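Section 3. Setting Up Your Kerekes Seed Monitor

By now the Kerekes display should be bolted into the cab and the main harness run back to the planter, and if you got through Section 2 in one afternoon you did better than most of us. This section covers the row sensors, the row count and the first check in the yard. Give yourself a quiet morning for it, and park the planter on level ground with the row units lowered.

3.1 Connecting the row sensors

1. Turn the tractor key off and set the parking brake.

2. Start at the left-hand row as you would see it from the tractor seat. That is row 1, and it stays row 1 everywhere in this manual.

3. Push each sensor plug into its socket on the harness until you feel it click. A dab of dielectric grease is welcome, but please keep it to a dab.

4. Tie the slack up high, well clear of the closing wheels and the parallel arms. Leave a little loop at each row unit so the wire can move when the unit floats.

Caution: Never work under a raised planter unless the transport locks are in place. The hydraulics alone are not a safe support.

Note: If your seed tubes came from Clestico, the sensor faces the rear. On all other tubes it faces the front. 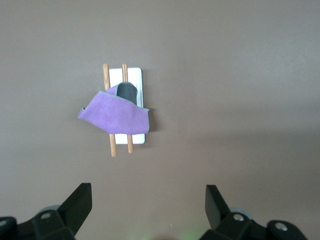
Tetsuya Iwasaki wrote in after the last edition: I had three rows reading zero the whole first day and blamed the harness, and it was just dust on the sensor eyes. Please tell people to run the bottle brush through the tubes before they start pulling plugs.

So we will tell you, and gladly – brush the tubes first. A dry nylon brush does it, up and down a few times. Don't use water or solvent, and don't blow the tubes out with high-pressure air.

3.2 Telling the display about your planter

1. Turn the key on and wait for the home page. The first start is slow, so let it take its time.

2. Press SETUP, then PLANTER, and enter the number of rows.

3. Enter your row spacing. Check it with a tape even if you are sure of it, particularly on a planter you bought used.

4. Choose your crop, then enter the target population. The display won't let you leave this page with the box blank.

5. Enter the speed sensor number. For the Peltby radar, the starting value is 3,762.

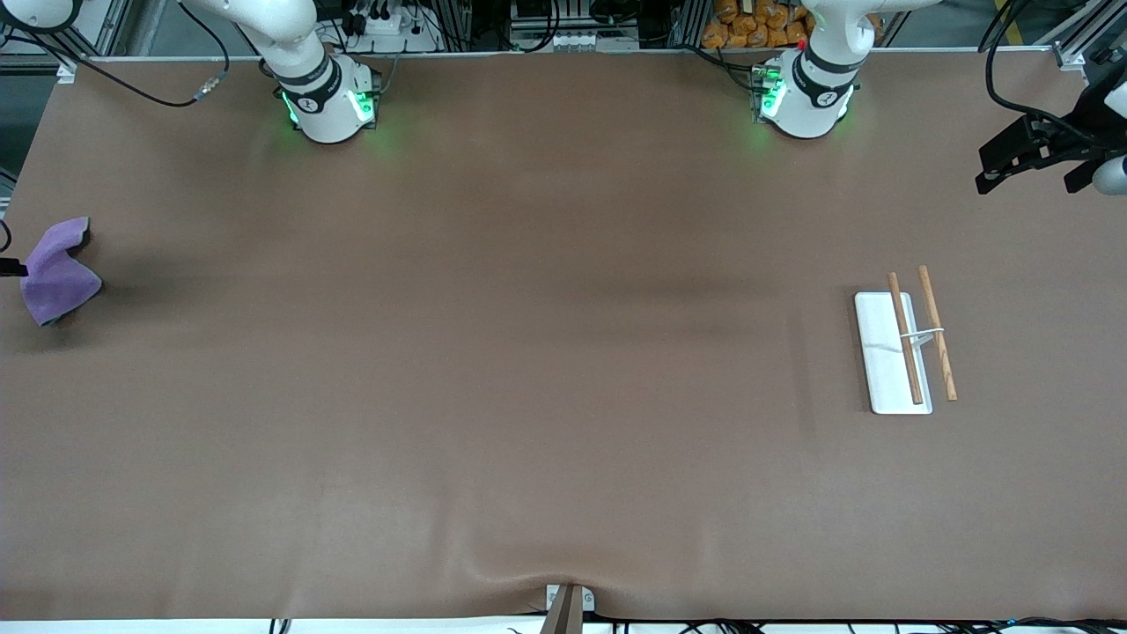
6. Press SAVE and hold it until you hear the beep. A quick tap only saves the page you are on, and you would have the rest to type in again.

3.3 Checking the rows in the yard

1. Put a small handful of seed in a cup and go back to row 1 with a helper in the cab.

2. Drop a few seeds down the tube. The bar for row 1 should jump.

3. Work your way across. If row 9 lights up when you drop seed in row 13, two plugs have been swapped, and you can trade them back with the key off.

Caution: Wear gloves when handling treated seed, and sweep up whatever lands on the ground before birds or livestock get to it.

When every row answers to its own number, go on to Section 4, Calibrating Ground Speed.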